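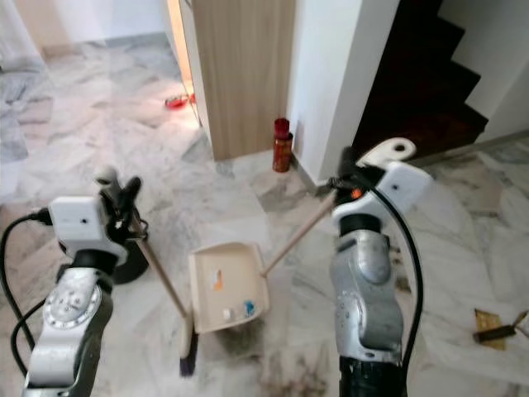
Long handles, dark bristles and a cream-colored pan on a marble tile floor.

The Long and the Short of Sweeping

By Annelies Cuypers
April | 4 min read

I bought my first long-handled dustpan at the age of forty-three, and I am still a little giddy about it. For years I had swept the way my mother did, with a full-size broom in one hand and a stubby plastic pan on the floor, which meant a deep bend at the end of every pile and a hand on the doorpost to get back up. Now I stay upright the whole way through! I sweep more often, too, mostly in the evening after the shoes have come in and the mail has been torn open on the stairs.

Hallways are where a set like this really earns its hook. Everything lands there: grit, bits of paper, wrappers out of coat pockets, that fine dark dust that shows up so clearly on pale tile. On white-and-gray marble you see every streak of it. My own hall is tile from the front door to the foot of the stairs, and I have come to love that it tells on me.

Ruben Aerts has sold brushes at Van Hecke for most of his working life, and he talks about bristles the way other people talk about cheese. (I went in for ten minutes and stayed until they were pulling down the shutters.) His advice for smooth stone is a soft, dense head and short strokes. "People swing it like a golf club," he told me. "Then the dust goes up, hangs there, and settles behind you." He had me try it on the shop floor, drawing the head toward me a hand's width at a time and setting it down again without a flick, and the difference was plain after one pass.

The pan matters just as much. Look at the lip before you look at the color. It should sit flat along its full width, and you should be able to tilt the handle without the front edge lifting. Ruben tests this with a pinch of flour on the counter. My pan came from Kosska and passed beautifully. The one I had before it left a line every single time, and I would back up and chase that line halfway to the kitchen.

That last line of dust is the part everybody asks about. Ilse Wuyts, who cleans three stairwells near me before breakfast, turns the pan a quarter and sweeps the line from the side. Then she does it once more. If anything is left, she goes over it with a damp cloth and moves on. I tried her quarter turn the same night and laughed out loud in my own hallway.

Wooden handles are my one extravagance. They feel warm in the hand, they can be sanded when they get rough, and a wipe of linseed oil in spring keeps them going for years. Hang the broom up when you're done, with the bristles clear of the floor, or the head will bend to one side and stay that way. Mine hangs behind the door beside the pan. Comb out the fluff with an old fork now and then, wash the head in soapy water when it looks gray, and let it dry overnight before you use it again.

As for stairs, start at the top. I still use a small hand brush on the treads, and I carry the pan down with me, one step at a time, with the radio on.

Contact the editors | © Norisia Magazine | Back to top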